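Gutden Toy Library list
Subject: Re: Worn red plastic pieces, keep or toss?
From: Lachlan Tomoana
Date: September 28, 2026

Hello Sherif, and hello everybody else who has been wondering what became of the sorting weekend,

Sherif Bouazza wrote:
> I have been through the tubs from the Nkuna playgroup and most of it
> can go straight back on the shelves. My question is the chunky
> plastic stuff. Some of the red pieces have white marks all over the
> ends and I can't tell if it is scratching or something dried on. Do
> we wash them, sand them, or let them go? I don't want to throw out
> anything a child would still enjoy.
>
> Also, do we still have the long brushes?
>
> Sherif

First of all, thank you for taking on those tubs. I know you said it would be one evening and I have a feeling it was more than that. They had been sitting in my hallway since July, and my family would like to thank you too (we can open the closet again!).

My vote is to wash before deciding anything. Warm water, a good squirt of dish soap, and let them sit for 27 minutes, which is how long my mother's old kitchen timer runs and so has become our official soaking time. A lot of pale marks lift off with a soft cloth after that. If you run a fingernail across one and feel a groove, it's a scratch and it can stay. I wouldn't sand anything. I tried it on a blue bucket once and it came out looking like chalk, and it never got its shine back.

Anything with a hole in the end needs a bit more care, as water gets inside and stays there. Shake it out well, stand it hole down on a towel overnight, and give it another shake in the morning. The long brushes are in the Metard box under the sink, next to the spare lids. There should be 2 of them, though the one with the bent handle is really only good for bottles.

As for what to let go, I'd say cracks, sharp edges, or a smell that survives the second wash. Plain old wear doesn't bother me a bit. My own kids loved the scruffy pieces best, and the families who borrow from us have never once complained about a scuff. Jitmont sent us a quote of 70 dollars for a replacement set, and I'd much sooner put that toward the shelf that leans. 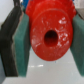
I can bring more towels over if you're running short, and I have a drying rack you're welcome to keep as long as you need it.

Warmly,
Lachlan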